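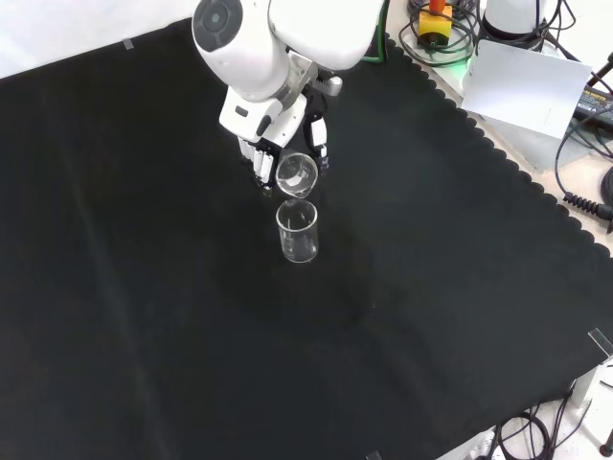

Glassware and Bench Supplies Group, Tarnach Site

Tarnach > Groups > Glassware and Bench Supplies > Bench Diary

14/03/2019

In at 9. The order from Warraich was by the door, two boxes, both taped so heavily that I had to go and find the good knife. Fifty beakers on the delivery note and fifty in the boxes. One had a chip on the spout and I put it on the windowsill with the others that are waiting to go back. I signed the note and left it in Svatopluk Slanina's tray.

The new ones have a wider lip than the old Sernska ones. I tried one at the sink with plain water and it still dribbled down the outside when I poured slowly. Poured faster, it was fine. The old ones did the same. I wrote that on the sheet, along with the markings, which are white and hard to read in clear glass unless there is something dark behind them. On the black cloth they read well enough. On the bare table I have to hold them up and turn them.

Svatopluk came by before lunch and asked whether the cloth should be ironed. I said it could wait. He also asked when we last washed it and neither of us knew. October, maybe.

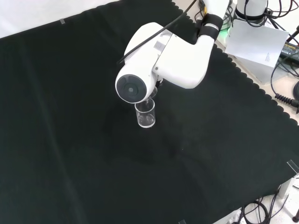
The cloth needs replacing sooner or later. It came out of a cupboard at Faltdale and was never meant for bench work, and it picks up every bit of lint. The wavy edge is the part people comment on – it looks like something off a dining table, and it runs right across on a slant, so the pale tabletop shows beyond it. I would rather have a plain hem. For glass, though, the black does its job. A clear cup standing on it shows up by its rim and its base, and on the pale top I have knocked one over with my sleeve more than once. The clear tape holding it down is only adequate. I'd like to try clips.

Lunch at my desk. Soup again.

Spent the first part of the afternoon on the cupboard. The cups had got in with the beakers, so I took everything out, wiped the shelves, and put the cups on the lower one by themselves. The labels on the shelf edges are still the Sernska ones and they are all wrong now. I made new ones by hand.
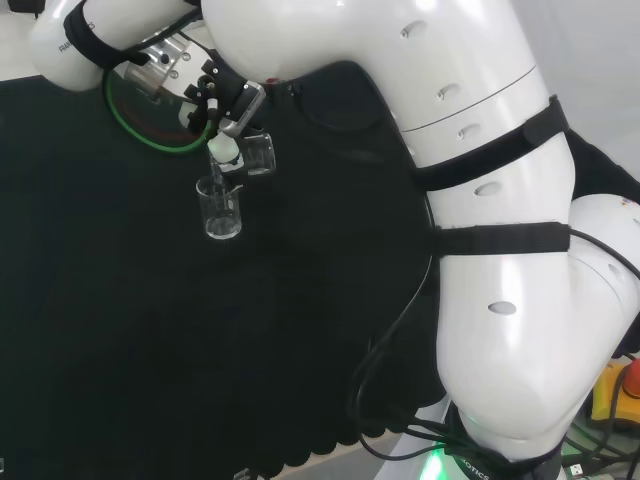

The marker ran dry halfway through, so the lower shelf has its label and the upper one doesn't. I asked for a new marker and for a price on two lengths of plain black cotton, hemmed on all sides. Warraich doesn't sell cloth. Svatopluk thinks the fabric shop near Faltdale will cut it to size if we give them the measurements – I still have to take those.

Left the chipped beaker where it was. Need a box for the returns.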